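How I Clean Up an Old Desk Phone (Without Wrecking the Buttons)

I have a soft spot for desk phones. Real ones, with a cord that gets tangled around your coffee mug and a handset heavy enough to hang up with some feeling. I've picked up a bunch of them at the Larnwood flea market over the years, usually from the box under the table where everything is a couple of bucks, and they nearly always come home sticky. Office phones live a hard life! Hand lotion, toner dust, lunch, and whatever it is that collects in the little holes of the mouthpiece.

So this is my routine for getting one back to the point where you'd happily put your face on it. It takes me an afternoon, mostly because I keep stopping for snacks. You could do it faster.

What you need

Isopropyl alcohol, the 70 percent kind
Dish soap and a bowl of warm water
Microfiber cloths (I go through 3 for one phone)
Cotton swabs
A soft toothbrush you're done with
Wooden toothpicks
A small Phillips screwdriver, if you plan on opening it
Plastic polish, optional

Unplug everything first. Line cord, power adapter if it has one, and the batteries if there's a little door on the bottom. Plenty of phones with a display keep batteries in there, and old ones leak. If you find white crust on the contacts, put on some gloves, dab it with a swab dipped in white vinegar, then go over it with alcohol and let it dry before you do anything else.

Take the handset off and unclip the coiled cord at both ends. You press the little plastic tab and pull. If the tab has snapped off, slide something thin and flat in where it used to be and wiggle gently. I've used a guitar pick.

Now the body. Wring your cloth out until it's barely damp, with one drop of soap on it, and wipe from the top down. Please don't spray anything straight onto the phone. I did that to a lovely beige Dronda and the liquid went right under the keys, and the 6 has never been the same. Glossy phones show every streak, so on those I follow up with a dry cloth right away and turn it to a clean side as I go.
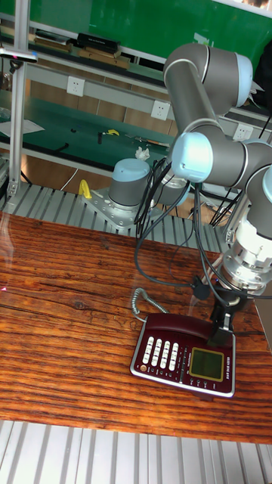

Glossy dark red with silver trim, my favorite color combo on a desk phone.

Trim is where you want to slow down. Silver or gold-colored edging on a phone is very often just a thin coating over plastic, and alcohol can take it right off. Soap and water only, and go along the edge with a swab. Same goes for any tiny printed text on the face. Test a corner first, and if you see color on the swab, stop there and live with the grime.

For the keys, I use the toothbrush nearly dry and brush up and down between the columns, then side to side. Toothpicks get the stubborn line of gunk around each key. Wrap a bit of damp cloth over the tip if you're worried about scratches. Go easy on the printed labels! The ones people pressed most are usually half gone already.

If the keys feel mushy, that's when I open the thing up. Flip it over, take out the screws (check under the rubber feet and any sticker on the bottom) and lift the two halves apart slowly, there may be a short ribbon cable between them. The rubber mat under the keys can go in the soapy water for ten minutes. Dry it completely. I leave mine on a towel overnight. The board itself just gets a light wipe on the contact pads with alcohol.

The display window scratches if you look at it wrong. Breathe on it, wipe with a clean microfiber, and leave it at that. For light scratches I've had good luck with a pea-sized blob of Mudano plastic polish and small circles, but skip that if there's lettering on the window.

Cords are my favorite part, because the before and after is so dramatic. Fill the bowl, hold both plugs up out of the water, and run the coils through a soapy cloth, stretching as you go. Rinse the cloth, do it again. You will be horrified by the water. Then hang it over a doorknob to dry. If the coils have gone backward in the middle (you know the kink I mean), wind the cord tightly around a pencil in the right direction and leave it for a day or two.

Last, the handset. Swab the earpiece and mouthpiece holes with alcohol, holding it face down so nothing drips in. Wipe the rest, clip the cord back on, and listen for the click at both ends.

Then plug it in and call somebody. If you get a crackle, swap the cord before you blame the phone. Mine was crackling for over a month until I tried a spare cord from my Haslam, and it's been quiet ever since.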